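Walking tour guides wanted, Gilavbridge

Gilavbridge has a canal, two rival bakeries and a clock tower that has been wrong since anyone started checking. Visitors keep coming anyway, and Zarei Walks needs people to show them around from October.

You'll lead groups of up to 14 through the old town, the riverside gardens and the Ristik Museum, where the gift shop is larger than the collection. The tower has 100 steps and you will climb them often. Please don't promise anyone a view – we have fog.

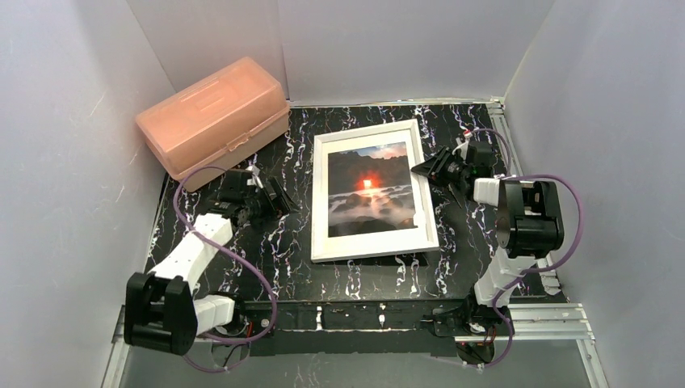 Do I need to be a local? Plenty of our guides moved here from somewhere else, and they tend to get lost less, having once had to look at a map.

Pay is $32 per tour, plus tips, plus a raincoat you may keep. Morning tours leave at 10 a.m. whether or not the guide has had coffee. A second language helps. So does a loud voice, within reason.

To apply, send Tia Greenwood a page about your favorite street in any town. Daithí Tully handles questions about the schedule.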